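Residential Interiors 1 - Session 4 notes
Budgeting a room refresh
Updated Oct 10, 2019

Read before the workshop. Bring a calculator, phones ok.

Start with scope. What stays, what goes, what gets covered. Write it down before anybody prices anything. Most overruns on the student jobs came from scope, very few from materials.

Three buckets:
Surfaces - paint, paper, flooring
Fixed items - lights, built-ins, trim
Loose items - rugs, chairs, curtains

Surfaces first. They set the color for everything else and they are a pain to redo.

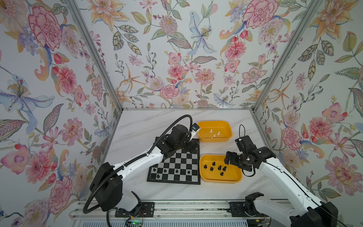 Floral paper on three walls, marble-patterned top.

Wallpaper: measure wall width, divide by roll width, round UP. Then add for pattern repeat. Large florals waste more paper than small prints, so check the repeat on the label. Same batch number on every roll or the color wont match.

Worked example, the Butirstead bedroom. Client ceiling $3,000. Paper and paste from Leinonen came to $391. Total after flooring and trim $1,889. What's left has to cover lights and all loose items, plus a reserve. Work out the reserve first - 12 percent of the ceiling, held back and not shown to the client as spending money.
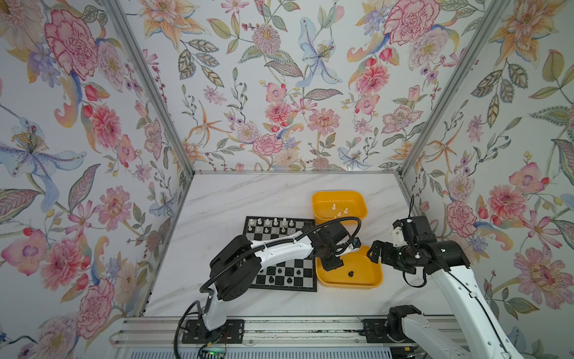 Labor is seperate. Get it quoted by the room, in writing, with prep listed as its own line. Stripping old paper is prep. So is filling. The Kirska quote we looked at in August left prep out and it looked cheap untill you read page two.

Contrast (will come back in Session 5). Busy walls want plain, strong shapes near them. Black and white is the easy answer, works with nearly any print. Keep it to one or two spots.

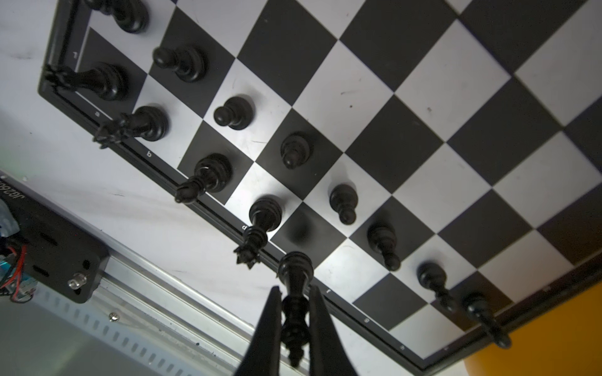
Black and white squares, black border.

For next time: price one room using the Skadex sheet. All three buckets, reserve shown, one page max. Staple it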